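Client Services Desk
Ticket record: Minja video campaign, playback and reporting faults
Account: Hadero
Opened by: Akinyi Mussa, Marketing Coordinator, Hadero
Assigned to: Mwangi Magesa, Client Services
Priority: High
Status: Closed

Initial report

The client reports that the animated explainer video commissioned for the January campaign does not play on the campaign landing page for a portion of visitors. Visitors who arrive from the campaign email see the opening still and a play button, but pressing the button has no effect. The same video plays normally from the client's main home page and from the social media posts.

The client further reports that the campaign dashboard shows 3,875 completed views. This figure is higher than the number of visits recorded for the landing page over the same period, and the client has asked which of the two should be used in the report to its board.

Response from Client Services, 9:40 a.m.

Thank you for your report. We have confirmed receipt and have opened a single record for both matters, as they concern the same campaign. Please do not remove or replace the video on the landing page while the investigation is under way. Please supply the following when convenient: the full address of the landing page, the name and version of the browser in which the fault was seen, and a copy of the campaign email as received by a member of your staff.
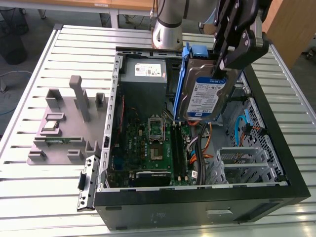 We would also ask that the scheduled second mailing be held until we have replied in full. The mailing can be released from the Proltov scheduling screen at any time without loss of the recipient list.

Reply from client, 10:25 a.m.

Ms. Mussa supplied the landing page address and a forwarded copy of the email. The fault was seen on two office computers and on one staff member's phone. The second mailing has been placed on hold. The client notes that the mailing promotes an offer with a fixed closing date and asks that a delay of more than one working day be avoided.

Investigation: playback

Mr. Magesa opened the landing page directly, by typing the address, and the video played. He then opened the page by the link in the forwarded email, and the video did not play. The test was repeated in a private browsing window with the same result in both cases. The video file itself was therefore ruled out as the source of the fault.

The email link carries a set of tracking codes added by Proltov so that each visit can be matched to the mailing. On inspection, the campaign name in the tracking code had been entered with an ampersand. The page read everything after that character as a separate instruction, and one part of it matched a setting used by the video player to disable playback in preview mode. Visitors from the email were in effect being shown the preview version of the page.

The matter was referred to Upendo Nyamweya, Campaign Production, to confirm the origin of the campaign name. Ms. Nyamweya confirmed that the name was copied from the approved brief and that the Proltov form accepted it without a warning.

Action taken on playback:

1. Campaign name re-entered without the ampersand and the tracking link generated again.

2. Redirect placed on the old link, so that recipients who open the first mailing late will still reach the working page.

3. Link in the held second mailing replaced and a test message sent to the client. 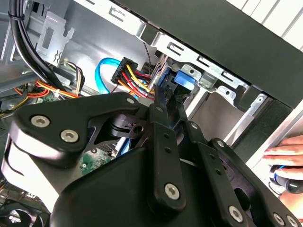 4. Preview setting on the landing page locked, so that it can be switched on only by a signed-in editor.

Investigation: view count

Mwangi Temba, Reporting, reviewed the dashboard figures. The completed view total combines plays from the landing page, the home page and the social media posts. The visit total beside it covers the landing page alone. The two figures were never intended to be compared, although their placement side by side on the dashboard invites the comparison.

A second cause was also found. On the home page the video is set to repeat without sound, and each repeat was being recorded as a new completed view. A visitor who left the page open could be counted up to 8 times before the player stopped reporting.
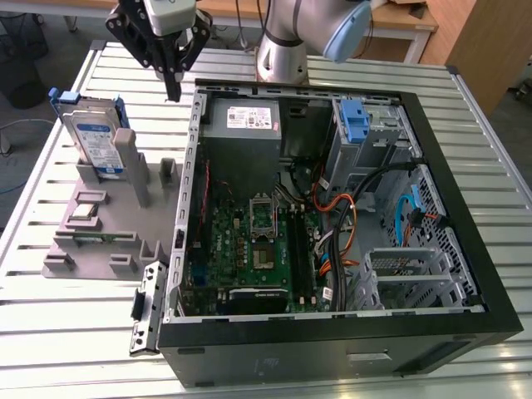

Mr. Temba has changed the home page player so that one completed view is recorded per visit. Figures already recorded cannot be corrected individually, but the home page plays can be excluded from the total. A revised report with each placement listed on its own line was prepared and attached to this record at 2:15 p.m.

Guidance to client on reporting

We recommend that the board report use the landing page figures for campaign performance and the social media figures for reach. The combined total should not be quoted for the period before the correction. If an overall figure has already been given to a third party, Mr. Temba will provide a short written statement explaining the revision on request.

Client confirmation, 3:50 p.m.

Ms. Mussa confirmed that the video plays from the test message on all devices previously affected. The second mailing was released. She asked whether the shorter cut of the animation, prepared for the Hidero trade listing, is affected by the same fault. It is not - that listing uses a plain link with no tracking code.

She also asked whether the captions could be enlarged in the shorter cut. This is a production change and has been passed to Sang-wook Ok, Animation, as a separate request. Mr. Ok will contact the client with a proof before any revised file is supplied.

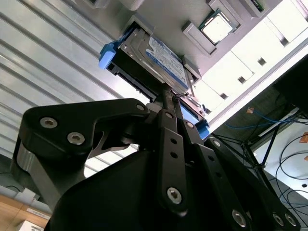

RESOLUTION NOTES

Cause: Special character in campaign name, causing the landing page to load in preview mode. Repeat plays on the home page recorded as separate views.

Fix: Tracking link regenerated and redirect added. View recording limited to one per visit. Dashboard report split by placement.

Follow-up: Campaign Production will check campaign names for special characters before links are issued. A request has been made to Proltov for a warning on the entry form - no reply at the time of closing. Mr. Temba will review the landing page figures again at the end of the campaign and send the results to Ms. Mussa.

Closed by: Mwangi Magesa
Reopening: The client may reopen this record by replying to the closing notice. Caption changes should be raised under the separate request held by Mr. Ok.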